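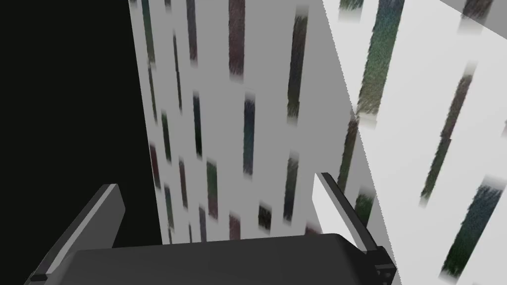 *Gripper view. Gray wall, white wall, stripes on both.*

**Ticket 941 – wall texture smears in kitchen room, need it sorted before open day**
Opened by: Darcy Chan
Assigned: Lauri Koskela
Product: Lurkard, two-arm kitchen room
Status: open

Hi Lauri! So we've got the open day at the Sutherland site on Saturday and I'm running the Lurkard demo on the big screen, and the walls are a mess. The pattern is supposed to be brick. What I get is long fuzzy dark streaks, green and maroon and blue, and they lean in different directions depending on which wall I look at. The arms are fine, they go where I send them. It's only the room.

What I've tried so far:

1. Restarted the viewer. Same.
2. Restarted the whole machine. Same, plus a fan noise I now can't stop hearing.
3. Deleted the texture cache and let it rebuild. It took 60 seconds and made no difference.
4. Switched from the gripper view to the head view to see if it was one camera. Nope. The dashes run sideways toward the corner, on the left wall and the right wall both, and there's a big white triangle across the left one where I'd expect more brick. Also a zigzag edge low down on the pale gray part in front. Is that the same bug or a new ticket?

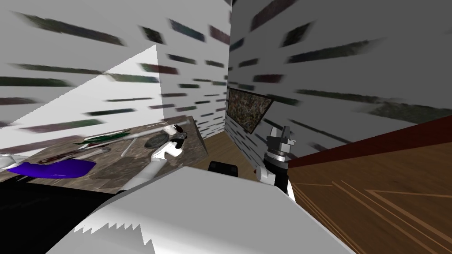 ### Reply from Lauri, pasted in from chat

He asked three things and I'm putting my answers here so they don't get lost.

*Which room file?* The one Mélanie Hiebert sent over from Nurex in January. I haven't edited it, apart from moving the things on the counter so the left arm could get at them.

*Does the floor do it too?* No, the wood floor looks great! Nice warm grain, no smearing. The painting is busy but I think it's meant to be.

*What's the texture size set to?* 640. I had no idea this was even a setting. Carter Friesen says the demo machine in Pornville runs at 3000 and always has, so somebody (maybe me) has been in the config.

### Friday-ish, still on it

Put it up to 3000 and reloaded. The frame rate dropped a lot and the streaks got sharper streaks in them – so not really a win. Put it back to 640. Lauri thinks the brick image is being stretched across the whole wall in one go, when it should repeat, and that the size setting is a red herring. He wants Mélanie to re-export the walls with the scaling baked in. I've emailed her.

Meanwhile I did a practice run of the visitor bit with Huguette Boychuk playing the public. The plan is that people pick something off the table and I drive the left arm over to it. She picked the bowl, then the purple spray bottle, then wanted to know why the other arm wasn't helping. Fair question, and I'd like an answer ready for Saturday. She didn't mention the walls until I asked, and then she said she'd taken them for a very modern wallpaper.

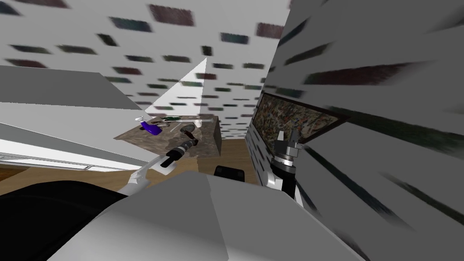 *Head view, left gripper by the bowl, right arm holding off.*

The ceiling has it as well, pulled toward the upper left, with another white triangle in the middle. I forgot to put that in the first message, sorry. Lauri, if you're rebuilding the walls, please do the ceiling in the same go.

**If the re-export isn't here in time:** Carter's idea is to load plain gray on everything except the floor and the painting. I tested it on my laptop and it loads okay, just a bit dull. I'd still like real brick for visitors if we can get it.

**Waiting on:** Mélanie for the new room file, Lauri about the zigzag edge (separate ticket or not?).

Please don't close this one yet, I'm checking it again at 8 a.m. before we open the doors.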